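Work and Automation, Unit 2
Handout for the session of 11/26/19
Set reading: the Preldale case, first half

What is being automated?

Suppliers sell a job as if it were one thing. Packing a takeaway order is usually called "pick and place", and a pair of arms with two-fingered grippers is offered to do it. Before accepting the label, write down what the packer handles: an open bowl, a divided tray, a bun in thin wrap, a bag that has to stand open. Each asks for a different grip, and the person doing it now was probably never told so.
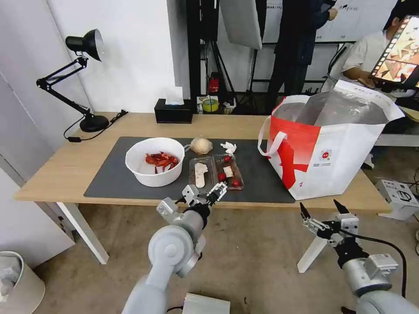 The Preldale kitchen put out 300 bags on an ordinary day. Jurkard, who supplied the trial system, promised to "free staff for better work". Ask what the better work was. In the February rota it was refilling, wiping down and standing by in case an arm stopped - all at the old rate of pay.

Who watches?

Prudgate's costing left out supervision altogether. The trial needed 2 people near the bench for most of a shift, and their hours were booked under training. A saving that depends on where you book the hours should be read with care.
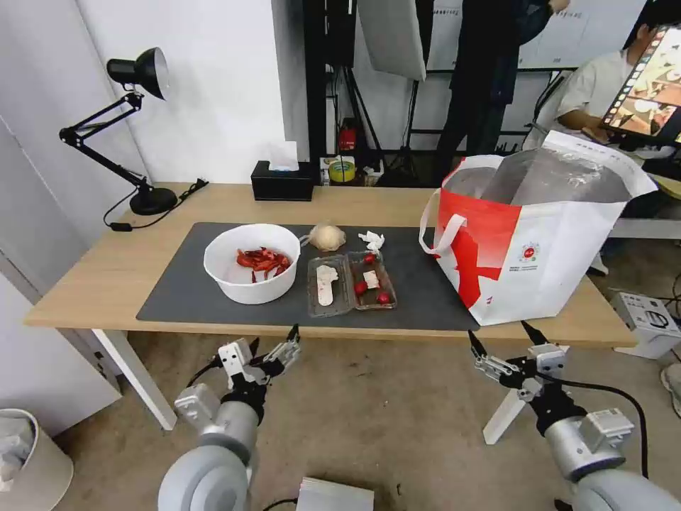 Watching is also tiring in a way that packing is not. Packers at Onu, the smaller site, complained of boredom first and sore eyes second. They also lost the chat across the bench, which had been how new starters learned the job.

For next week

Read the Onu interviews and bring one page on this: if the arms were removed tomorrow, which of the old skills would still be there? Please don't quote the Jurkard brochure as evidence.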